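So I finally gave in and signed up for the Hulier, the long walking challenge everyone at work keeps talking about. You get a year to cover 613 miles on whatever paths you like, and you log it all in a little green booklet they mail you. I've wanted an excuse to get out of the house since February, and a booklet will do it (I am very easily bribed with stationery).

My first real outing was the loop from Jevside up to the old quarry. It's 252 steps from the parking lot to the first bench, and I know this because there's a sign bragging about it. My knees would like a word with whoever put that sign up! After that it flattens out and you get a lovely long stretch along the ridge, with larks going off like car alarms and sheep giving you the side-eye.
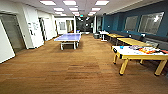
Anyway, shoes. I bought a pair of Virkbergs on sale and wore them straight out of the box, which I knew was dumb while I was doing it. Two blisters, both heels. I've gone back to my old sneakers for anything under five miles and I'm breaking the new ones in while I cook dinner. Thick socks help, and so does a dab of petroleum jelly, though it makes you walk funny for the first ten minutes.

Food is the part I've got figured out. Peanut butter and pickle sandwiches, don't knock it, plus a thermos of tea and one of those Hegazy date bars that weigh as much as a brick. I ate mine too early on Saturday and had to do the last two miles on half a mint.

I'm at just over 40 miles now, so there's a way to go. Next up is the reservoir trail, which tops out at 1,372 feet and supposedly has a snack shack at the turnaround. If anyone's been lately, tell me whether it's open before I plan my whole lunch around it.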